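**Adopting a second dog from a rescue – how long does the home check thing take??**

posted by Sayaka Koyama, November 13, 2018

Hi all, hoping someone here has been thru this. We put in an application with Costmont Dog Rescue for a shepherd mix, Briem, he's 4. Already have a dog (Hevura, female, spayed, very bossy). They said the next step is a home check and then a meet and greet and then I heard nothing for 11 days. Is that normal? Do I call or is that annoying? Also Hevura is kind of a nightmare with new dogs on leash, fine off leash. Do I tell them that or will it sink us. Don't want to lie obviously.

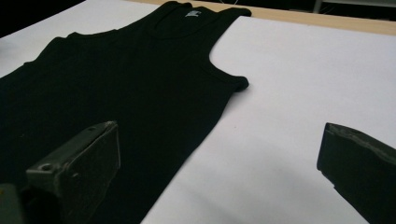 Other thing is the scent swap. The foster mom said to send over something I've worn so he can get used to my smell before the meet. Is a black tank top ok for that or does it need to be a blanket or something bigger? It's got a little tag inside the neck, should I cut that off in case he chews it? And do I not wash it, for how long? She didnt say and I feel dumb asking.

---

**skirnier_fosters**

Call them. Not annoying. Most rescues around here are people with day jobs doing this at night and stuff falls thru the cracks. I foster for Skirnier and we've had applications sit in the wrong inbox for 2 weeks, totally our fault.

Tell them about the leash thing. Really common, won't sink you. We'd just do the meet in a fenced yard, or a long parallel walk first with lots of space between them. What WOULD get you in trouble is them finding out at the meet when she lunges at him.

Home check is no big deal – they look at the fence, ask where he sleeps, where he'd be while you're at work. Ours takes less than an hour. Don't clean for it.
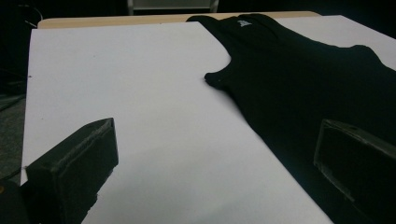
*Plain cotton or whatever you've got, a tank top's plenty.*

Sleep in it a couple nights, don't wash, zip bag, done. Yes cut the tag. Ask the foster to put it by his bed but not leave him alone with it if he's a shredder. And get something of HIS back for Hevura, people always forget that half. Put it on the floor near her dinner, let her sniff and walk off, don't push it in her face.

---

**mudroom_mike**

we waited till February for ours, applied before thanksgiving. so 11 days is nothing

---

**Two Hounds Too Many**

Agree with calling but I'd email too so theres a record. Put the dog's name in the subject line.

Also ask what the adoption fee covers. Ours had neuter, chip and shots but not heartworm treatment, and he came up positive. Not saying yours will. Just get the vet records BEFORE you sign, and ask if there's a trial period, and who pays if something comes up during it.

Not sold on the scent stuff myself, my two didn't care one bit. Can't hurt. What helped us way more was baby gates, feeding in separate rooms, and picking up every single toy for the first month. Bossy females can be fine with a laid back male but don't rush it. Crate for the new guy if he's used to one, ask the foster.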